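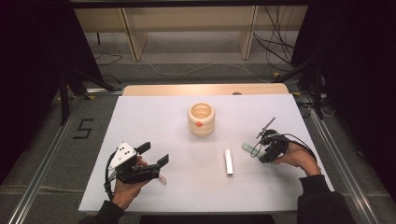 From: Gemma Carbone
To: the cups and mugs list
Date: 2021-08-08
Subject: Re: ridged cups, cream glaze

Siamak Shojaei wrote:

> Does anybody still use the ridged kind every day? I mean the cream
> ones with the rounded bands going round the body. I have two from
> my aunt and I'm scared to put them in the dishwasher. Also, is there
> a trick to getting coffee out of the grooves? Mine are turning brown
> in the low spots and it's driving me nuts.

Hi Siamak, and hi everybody else (I've been quiet since April, sorry, we moved!)

Yes, every single day! Mine is cream too, with a little orange-red mark on the front, and I've had it long enough that I reach for it without looking. The bands are the whole reason I love it. My hands are not great in the mornings and a smooth mug slides right around on me, but with ridges there's always something to hold on to.

Dishwasher: I did it for years with a Lestenik cup and it came out fine, but I kept it on the top rack and away from the forks. The Radu ones I'd wash by hand. Raluca Stanciu lost the shine on a pair of hers and she was pretty sick about it, so if yours were your aunt's I'd just stick to the sink.

For the brown in the grooves, baking soda on an old soft toothbrush, barely damp, and go around the cup with the bands, never up and down. Leave the paste on while you do the rest of the dishes. Please don't use the gritty powder Slamet recommended last time (sorry Slamet!!), it took the glaze dull on my sugar bowl and I'm still mad.

Do yours have anything stamped underneath? Nelu Gavrilă told me the Cutska cups have a number pressed into the foot and mine says 458, but I have no clue if that's a shape or a glaze or what. If yours say something different I'd love to know. I could also use a saucer, if anyone has a spare that isn't chipped.

Gemma

Cups and mugs list | Contact the list owner | Back to top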